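Clear Film Table Cover, Round Tables
Sold by Botier, Tromham

A plain plastic cover for wooden dining and living room tables. It goes over the top, hangs a little past the rim and can be trimmed with kitchen scissors. 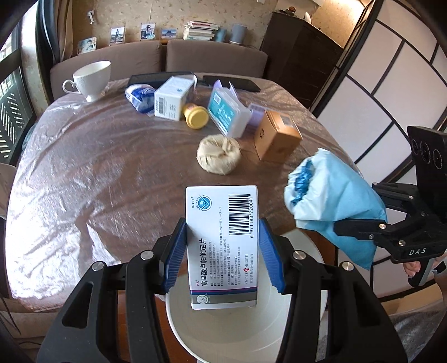
Cover in use on a large table, medicine box in front.

The film arrives folded, so expect creases. Most ease after a few days flat — a shiny finish will still show every ripple near a window.

Wipe with a damp cloth. Do not iron.

Keep medicines in their cartons when you clear the table, and have a tub or bin beside you for the sorting.
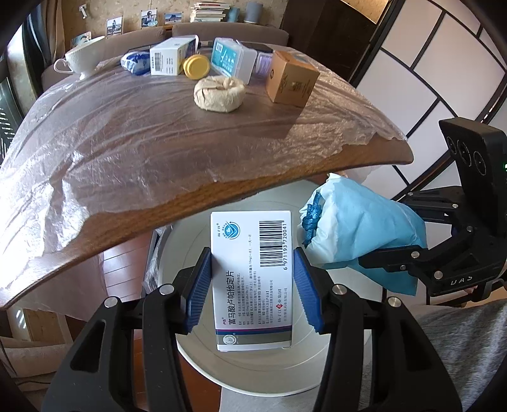 Medicine box and light blue bag by the round container.

Pack of 2 covers. Item no. 214. Returns within 30 days if unopened. The heavier Kukus grade is out of stock until March.
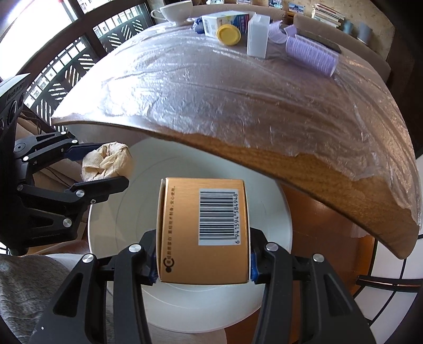
Crinkled film on a curved wooden tabletop, with cup and saucer, cartons and remote control.

Not suitable under hot pans. Trade orders of 4 packs or more: ask for Bijan Talebi.

Page updated June 23, 2022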